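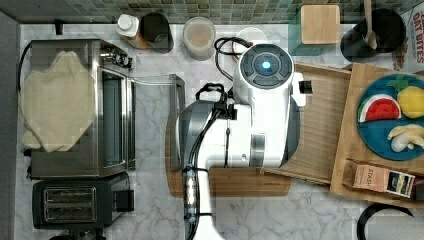

I went to the open day at Ladard in November 2018. I had signed up mostly for the talks, but I spent most of the afternoon in the kitchen area, where Rasha Qudah was running the demonstration.

She had one arm set up over a marble counter, working with toy fruit on a plate. Each run took 40 seconds or so when it went well. I watched 18 of them. The lemon gave it the most trouble, and Rasha said the shape was harder to hold than it looks.

I asked how long the setup had taken. She said 27 days, mostly spent on the software. There was a second talk at the end by Deividas Priedītis on their next project, Sergate, but I had a train to catch and missed the last part of it. The slides are supposed to go up on their site next week.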